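In Praise of the Table With Nothing to Do

Every office I have loved had one table that belonged to no one. It had no monitor arm, no name card, no tangle of chargers under it. It sat somewhere a little out of the way, and people drifted to it with a sandwich or a problem. I think it may be the most useful piece of furniture a workplace can own, and I would like to make the case for it before somebody in a planning meeting turns the last one into a printer station.

I started thinking about this in November, when I moved from an office in Malcombe, where we had 665 square feet and every inch of it was assigned, to a bigger place in Cendska where the floors are open and there is room to wander. At Malcombe, if you wanted to talk to a colleague you stood over their chair like a waiter. We all got very good at short conversations! I thought this was efficiency. Then I got to the new building and had a forty-minute talk at a little table upstairs that fixed a schedule we had been fighting with for weeks, and I have been a convert ever since.

So, what makes a good one? Size, first of all. It should be small and it should be square. Long tables have ends, and the person at the end is either in charge or left out. Round ones are friendly enough, but you can never lay two sheets of paper side by side without one of them hanging over. At a square table each person gets an edge, and everybody can reach the middle.

Then color. I am a complete pushover for warm wood in an office. So much of what we work with is gray or black or that tired off-white, and a top the color of strong tea does something for the whole floor. I don't much care what the legs are like. White is nice because it keeps the thing from looking heavy, and a small table should look as if two people could pick it up and carry it to the window (ours has been to the window and back more than once). 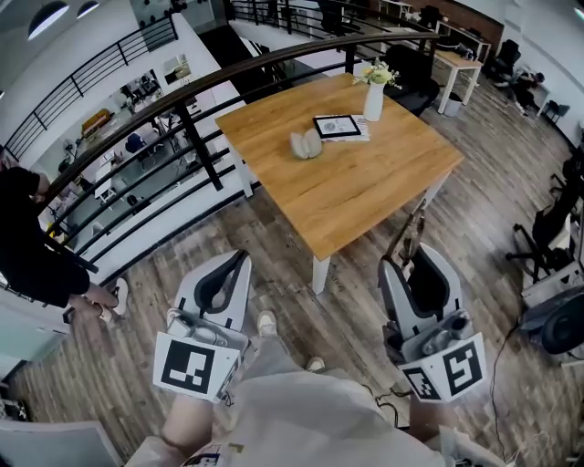

The square table up on the gallery, with flowers in a white vase.

And flowers! I will fight for the flowers. When I bring this up, people tell me that flowers are a reception thing, for visitors, and that staff don't need them. I couldn't disagree more. Visitors see them for 6 minutes. The people who work in a place see them all day long, on their way to get coffee, on the phone, in the middle of a bad afternoon. A small bunch of yellow and white with some green in it is plenty. You don't want one of those towering arrangements that you have to lean around to see who you are talking to. Put it toward the back, in a plain vase, and leave the front for elbows.

My friend Vendula Štefanec, an interior planner, disagrees with me about a lot of this. She would rather have 200 good lamps than one good table, and she thinks I am sentimental about wood. Fair enough. But she agrees with me on placement, and placement is where most offices go wrong. They put the shared table in the dead center of the room, where sitting down at it feels like going on stage, or they wedge it beside the kitchen, where you spend the whole time apologizing to people carrying soup. Put it up on a gallery if you are lucky enough to have one. Put it near a railing. There is something about having a handrail close by and open air past it that loosens people up, and I love a curved wooden handrail over black metal anyway, it makes even a plain upper floor feel like somewhere you climbed to on purpose.

The harder question is what may be left on it. The strict view, which I met at a company called Dronton, is that a shared table must be bare by evening, 100 percent clear, no exceptions. I worked under that rule for a year and the table there was spotless and unused. A bare table looks reserved. A sheet of paper and some small soft thing that could be a pouch tell you that people are welcome here. The other extreme is worse, of course. Let the boxes arrive and they will never leave.

My own rule is that anything on the table should be easy to slide over with one hand. If it takes two hands, it should live somewhere else.

I know there are offices where floor space is so expensive that all of this sounds like a daydream. I worked in one, and I would still have given up the second filing cabinet. We opened it twice that I can remember, and both times we were looking for the stapler.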